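Okay, hi, morning everybody. Slide one is just the title, skip it fast.

So this is my talk on learning to sleep again after years of night shifts. I did 18 months on nights at the Olholm bakery, starting at ten in the evening, and I came out of it a total zombie. (Pause here, people usually laugh.) I'd get home at seven, eat cereal, pull the curtains and lie there listening to the neighbor's leaf blower. I tried everything! Earplugs, warm milk, a podcast about canals.

Next slide. Talk about light first. I wore sunglasses on the bus home, even in the rain, and I felt silly for a week and then I didn't care.
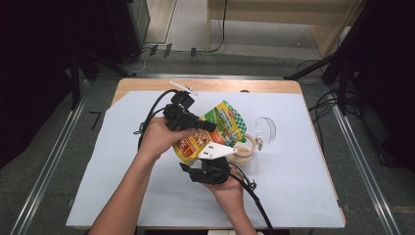 Miroslava Ševčík told me after the Sindlow version of this talk that sunglasses never did a thing for her, and that what worked was eating her big meal before the shift and only toast after it. Bring that up, it always gets people talking. I tried the toast thing myself and slept a lot better -- I was also less cranky, according to my sister.

Then the naps story. Keep it short!! The one where I set 13 alarms and slept through every one of them and missed my cousin's birthday lunch on a Friday. Say that my naps are 80 minutes now, with the phone across the room.

Drink some water. Slow down. 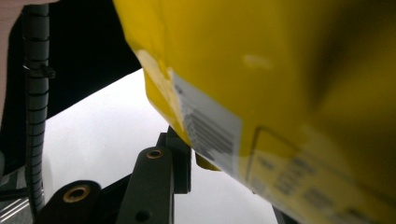
What do you do on your days off, flip back to normal hours or stay on nights? I went halfway, up until three or so and out of bed by eleven, and that way I still saw my friends in the afternoon.

If there's time, do the bit about coffee and my last cup at two a.m. If not, go straight to the handout and tell them the spare copies are by the door.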